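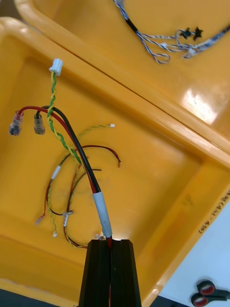 Double picks on harness bin, gripper reports OK

skerk_line2
Cell at Imelham, two-finger gripper, picking wire harnesses just below the white sleeve. Out of 1,330 picks we logged 81 where a second harness came up with the first. Width check passed every time. On Tuesday one dropped outside the cell fence.

mbolt
Width check won't catch it. The second one hangs by a terminal or connector, outside the fingers. Weigh after lift.

skerk_line2
Tried that. Force reading drifts more than one harness weighs.

tarn77
Then your tare is wrong. Zero it at the lift pose, not at home.

mbolt
Disagree, cable drag on the wrist changes with pose anyway. Shake over the bin, then weigh.

tarn77
Shaking pulls on the crimps. I wouldn't.

skerk_line2
Quality won't allow shaking either. Re-zeroed at the lift pose and slowed the lift to 40 mm/s – 12 doubles flagged, two missed. Fence gap is closed off. Cell stays in manual until the misses are explained.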